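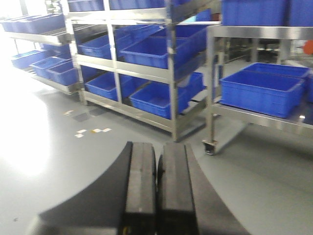
The light grey floor, smooth and glossy

Lalleddale Evening Classes
Minutes of the autumn planning meeting, Oct 24, 2021

Present: Lorraine Whitlock (chair), Séverine Courtois, Ruxandra Ciobanu, Hugo Perrin
Apologies: Ludivine Pruvost, who sent a very kind note and a list of suggestions, taken under item 3
Minutes: Séverine Courtois

1. Welcome and last minutes
Lorraine welcomed everyone and said how lovely it was to be sitting round one table again after so many meetings on screens. The last minutes were agreed, with one small correction: the pottery tutor comes from Lorkness and not Sirklow (sorry, my mistake!).

2. Money
Hugo went through the figures. We began the term with £2353 in the account, and once hall hire, tutors' fees and the new trestle tables had been paid there was £1071 left. Fees for the second half of term are still to come in. Ruxandra asked whether the deposit for the Lorkness hall was included, and Hugo confirmed that it was. There was a fairly long chat about whether to raise the price of a single session, and in the end everybody was happy to leave it alone until the spring and look again then.

3. Classes
Bread making has been a great success and is now full, with 18 people signed up and a waiting list besides. Ruxandra would be glad to run a second group if a suitable evening can be found. Watercolours is ticking along nicely. Beginners' Italian is rather quiet, and it was felt that the start time may be too early for anyone travelling over from Sirklow, so Séverine will ask the tutor about moving it half an hour later. 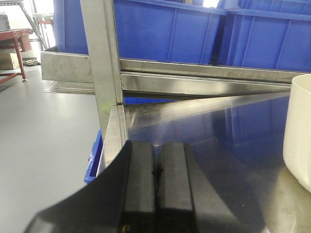
Ludivine's suggestions were read out and much enjoyed. The favourites were upholstery, a short course on family history, and a one-off evening on mending woollens before the cold weather sets in properly. Lorraine offered to write to the family history tutor we had some years ago, if she is still teaching. Upholstery was thought a splendid idea but needs storage for half-finished chairs, and we shall come back to it.

4. Leaflets
Hugo has had a price from Niskanen for printing 200 leaflets, folded, and it was agreed to go ahead. Please could everyone let Séverine have any changes to class descriptions before the end of October, as she would like to send the wording off in one go this time.

5. Any other business
Ruxandra reminded us that the key to the Lalleddale store cupboard has to go back on its hook after every class. Hugo has a spare urn at home if the old one gives up. Lorraine thanked all the tutors most warmly for their patience this term, and thanked Ruxandra for the cheese scones.

Actions
Séverine: Italian start time; leaflet wording
Lorraine: letter to family history tutor
Hugo: order leaflets from Niskanen
Ruxandra: possible evenings for second bread group

Next meeting: date to be sent round once Ludivine is back.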